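Sep 4, 2021

Bench day on the Pullari task set. Retrained the policy overnight on 550 demonstrations, up from the earlier set, with the chunk length cut to 10. Loss curve is flat after the first third. That says little about success rate, so the rest of the day went to layouts.

Layout A keeps the three push buttons in a row, yellow, red, green, all caps up. The drawer cabinet stays at the back and the loose parts go on the other side of the mat. Both arms start low – the right one near the buttons, the left one by the cabinet. 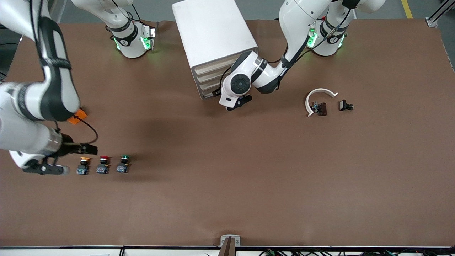 Open items

Tavion Iwasaki thinks the button approach fails from wrist angle error. I suspect the depth estimate. The test is cheap: hold the angle fixed, perturb height by 2 mm, compare. If he is right the Kondent calibration has to be redone before November.

Also need to decide whether the small black parts count as distractors or targets. The Gidey protocol is vague on this. Left them in for now and wrote it in the run sheet.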